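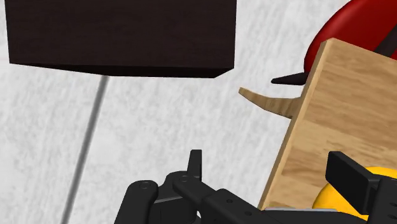
Do you bin the failed attempts or keep them? I binned 276 and now the arm has no idea what to do when it misses. – Giuliana Giraldo

Keep them. Put them in a separate folder, mark them failed, sort it out later. Right, the rest of the method, quickly, as it stands in July. All of this is in the simulator.

Before you start. Open the Akness room and load the table. Pick ONE task and write it as one plain sentence, e.g. "pick up the yellow lid by its knob". If you need an "and then" it's two tasks. Split it.

Set the cameras. You want 2 fixed views on the table and one on the wrist. Save the positions to the Dusham config, otherwise they reset on reload and your morning is gone. 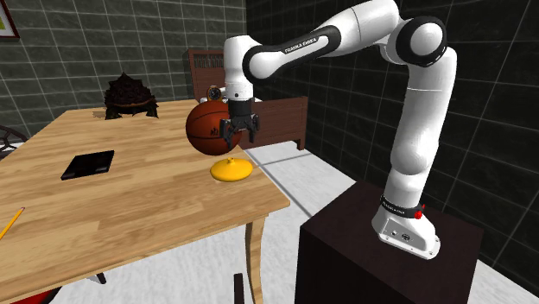
Start every run with the fingers open and clear of everything. Hit record, wait a beat, then move. Go slowly on the way down, no wiggling about while you think. If you need to think, stop recording and think. The model copies your dithering, it realy does.

Shuffle the objects between runs. Small shifts, small turns. Leave the clutter in – a bare table gives you a policy that only works on a bare table. Change the lighting every so often too.

End the run when the task is done and the arm is still. Don't drive it home on the recording. Label it there and then: good, failed, or unsure. Unsure is fine, just dont use it for everything.

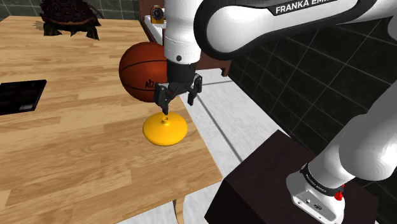

How many runs do I need before training is worth a go?
For one simple pick, 2,000 good ones with the Wivetti loader. We went to 3,609 on the last task and the extra ones were mostly for odd starting positions.

Checking. Play back a handful from each batch at double speed. Look for frozen views, objects sunk into the table, a gripper that shuts before it gets there. Any of those, pull the whole batch and look properly.

Export. Sandoval format, one folder per task, the task sentence in the notes file. Same wording every time, spelling included. Back it up before you train – the export script overwrites without asking.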